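Equipment > Tabletop Systems > Two-Arm Household Task Station

Search products, part numbers, documents Go

Two-Arm Household Task Station
Supplied by Distumard

The Two-Arm Household Task Station is a complete workspace for organisations that wish to assess whether small robot arms can carry out everyday domestic and shop-floor work. It is supplied to universities, test houses, care technology programmes and manufacturers of household goods. The station is intended for indoor use on a level floor. 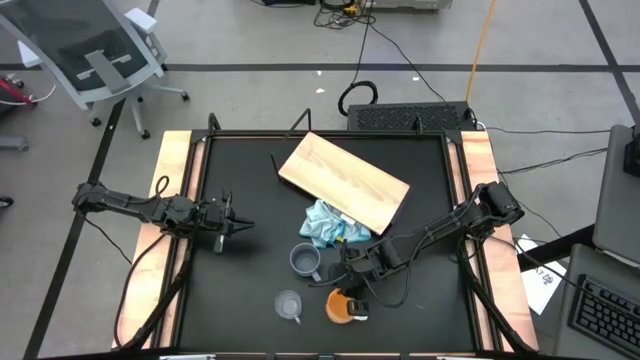 Arms, table and everyday kitchen items
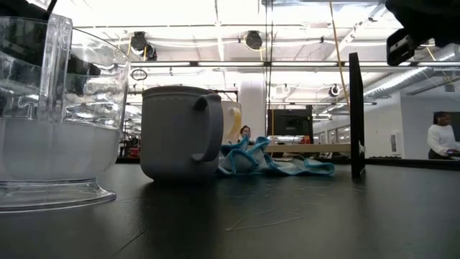
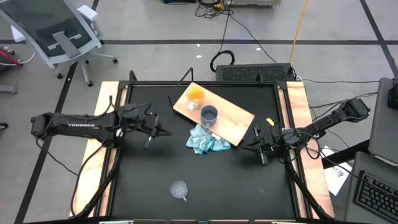

Purpose of the station

Distumard receives regular enquiries from organisations asking whether a machine can now wipe a table, put away the crockery or prepare a drink without help. The station allows such an organisation to put the question to its own objects, under its own lighting and with its own staff present. It is not a domestic appliance and is not offered as a replacement for cleaning or catering personnel.

Customers are advised to read the section on present capability before placing an order. Our position is that two-arm systems of this size are suitable for research, training and the evaluation of product designs. They are not yet suitable for unattended work in a home.

Present capability

The following guidance is drawn from trials at our Schouten site, where the same chores are repeated whenever the control software is revised.

Moving rigid items. Placing a mug, a beaker or a board at a marked position is the most dependable class of task. Results are good where the object is opaque, dry and within reach of either gripper. Performance falls when a handle is turned away from the approaching arm, and a second grasp is often required.

Clear plastic and glass. Transparent vessels remain difficult. The cameras may read the table or the lights through the wall of the vessel, and the gripper may then close too early or too high. Customers whose work depends on clear containers should allow additional time for setting up.

Pouring. The station can be taught to pour between vessels. Stopping at a requested level is less certain, particularly with a full or heavy jug. Pouring trials should begin with dry rice or similar and proceed to water only when the operator is satisfied with the movement. All electrical items must be kept clear of the likely path of a spill.

Cloths. A cloth can be picked up from most positions. Wiping a flat area is achievable, but the quality of the wipe varies with the way the cloth has been gripped. Folding to a square edge is possible with careful training and should not be assumed. A cloth caught beneath another object usually calls for both arms, one to lift and one to draw the cloth free.

Shop-floor work. Sorting parts into trays, presenting packaging for inspection and passing an item from one arm to the other are all practical. Peeling adhesive tape from a roll and cutting it to length is not supported at present.

In every class of task, a trained adult is faster. The value of the station lies in repetition and in the record it keeps of each attempt.

Statement from the applications office

"We ask prospective customers to send us a list of the chores they have in mind, in plain words," states Marijke De Graaf, Head of Applications. "Some lists we can support in full. Others contain tasks which we would advise a customer to leave with their staff for the present, and we say so in writing before any order is accepted."

What is supplied

Two arms with parallel grippers
Table with dark work surface
Control computer with Kivley task software
Cables and floor-marking tape
Operator's manual and risk assessment template

Crockery, cloths and other test objects are not included. A set of household objects may be ordered separately under part number 332.

Floor space and installation

A clear area measuring 3 metres by 3 metres is required, including access for the operator. Cables should be secured before the arms are powered. The floor position of the table should be marked with tape, as a small shift in the table will affect any task already taught. Office chairs and trolleys must remain outside the reach of the arms during operation.

Installation is carried out by 2 Distumard engineers and is normally completed within one working day. The customer is asked to provide a mains supply and a named person to receive the handover.

Training and supervision

Each order includes a training course for up to 3 operators. The course covers start-up, emergency stop, teaching a task by demonstration and reviewing the results of a trial. Persons who have not completed the course should not enter the working area while the arms are powered.

We recommend that a new task be attempted 700 times before any conclusion is reached regarding its reliability. Objects should be moved between attempts, and failed attempts should be kept in the record.

Care and cleaning

Switch off the station and isolate it from the mains before cleaning. The table surface may be wiped with a soft, slightly damp cloth. Do not spray liquid on to the arms, grippers or cable entries. Gripper pads should be inspected each month and replaced when worn.

Service and returns

Service is provided by Lernico under a yearly agreement, which may be taken out at the time of purchase or at any later date. Stations returned for upgrade must be emptied of all test objects and packed in the original crates. Software revisions are issued each March and are free of charge to customers holding a current agreement.

Ordering

Prices are supplied on written request. Please state the country of installation, the intended tasks and whether liquids will be used. Demonstrations at the Schouten site may be arranged through the applications office, and visitors are welcome to bring their own household objects for trial.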